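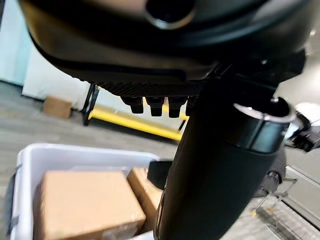 White bin, two boxes in, one box still on the floor.

I promised to write more about the stockroom and less about the website, so today it is only boxes.

When I started to sell tea towels and small kitchen things, all my stock was in one wardrobe. Now there is a real room with a gray floor, and for a long time I thought that a real room would make me an organized person. It did not. I had more space, so I had more places to put a box down "only for one minute" and forget it until October.

The white plastic bins are the first thing that helped. I bought 2 of them as a test and later I bought 4 more. They have a thick rim, and this is important for me. The cheaper bins I had before had a thin edge that cut into my fingers when they were full, and one of them cracked in a corner the first winter. With the new ones I can carry a bin from the shelf to the packing table without stopping on the way.

My rule is that one bin is one order. If the order is for a shop, like the one Sinéad Mulligan runs, it can be three or four bins, but I never put two orders in the same bin. I did it once. Isabelle Lemieux received 61 napkins which she did not order, and she was very kind about it, but I paid for the return and I still feel warm in the face when I write her name on a label.

The big box goes in first, flat against the bottom. Then I stand the smaller box on its side next to it, so the label looks up. For many months I put the small ones on top, and they slid down every time I turned a corner. Standing up they stay better, and I can read what is inside without lifting anything.

About the clear plastic on boxes I have changed my opinion two times. In the beginning I removed it from everything when it came from the supplier. It seemed cleaner to me. Then we had a wet autumn and some of the cardboard became soft at the corners, and Krystyna Jabłońska, who has sold ceramics much longer than I have sold anything, told me to leave it on until the last day. So now I leave it. The disadvantage is that tape does not stick well on it and the paper labels come off, so I write the order number on the bin too, with a marker that can be wiped.

The floor is still my weak point. There is nearly always a box near the wall that does not belong to any bin. Usually it is a sample or something that came back, and I don't know yet where to write it in my list. On Friday afternoon I go around and pick up everything that stands on the floor, and every box must go to a shelf, to a bin or to recycling. It takes longer than I would like – last time I found a set of spoons which I had already sent again to the customer.

Donal Carroll asked me in a comment if I use a program for the stock. I tried Jisov for two months. It was good, but it wanted me to scan each thing, and with my quantities I was slower than with a notebook. Maybe when I have 4000 pieces I will go back to it. For now it is a blue notebook with one page for each shelf, and a pencil on a string.

Next I want to change the labels on the shelves. They are in my handwriting, and Ailbhe Ó Néill, who helps me before the holidays, reads my number 1 as a 7. She has asked me three times already to print them. I have bought the label paper, at least.

If you know a label that stays on plastic and comes off later without leaving glue, please write me the name of it. I have tried two kinds and both were bad.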